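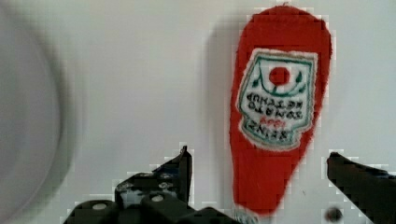
Plush ketchup vs. my gripper, wrist cam view

Soft toys: swap the fingers or swap the gripper?

Posted by Jui-lin Wan, 2024-02-10

Hi all! I'm comparing two parallel grippers on my bench arm and I'm stuck on soft stuff. The one in the photo is my old Gronddale with the stock black fingers (yes, they're scuffed, they've had a life). The other is a Stikico with wider rubber pads. My test object is the fabric ketchup bottle, and I come at it from the skinny end with the fingers open on either side.

On hard things like a marker or a mug handle I can't tell the two apart. On the plush, the Gronddale drops it 12 times out of 61, and the Stikico does better but mashes the thing so flat that my "holding something" check gets confused. Both run off the same Lai controller at the same speed. Do I buy softer fingers for the Gronddale, or just go with the Stikico and fix the check?

Rhona Strachan

Before you spend anything, look at where you're grabbing. From your picture you're down by the narrow tip, and that's the worst spot on a tapered toy. Every bit of squeeze wants to push it out of the fingers. Go in another inch or two so you close on the fatter part and run the same 61 again. I did this with a stuffed carrot back in August and most of my drops went away with the fingers I already had.

For the check, don't use one width cutoff for everything. Log the finger gap when it closes on nothing, then when it closes on the toy, and pick a number in between. If the two overlap, you'll have to go by motor current or the camera.

I'd keep the Gronddale for now. You can always stick thin foam on the tips and see if you like it (double-sided tape is fine for a test).

Colin Nuttall

stikico all the way, had mine for ages, no complaints. never tried it on toys though

Pongsak Somboon

Agree with Rhona on the grab point. One more thing, turn the closing force down on the Stikico before you judge it. Mine came set way too high for cloth, and the Lai lets you save a force setting per object. Also keep the lighting the same for both grippers if you end up checking with the camera. You've got a soft shadow left of the bottle there, and my own script used to count shadows as part of the toy. Took me a whole evening to find that one!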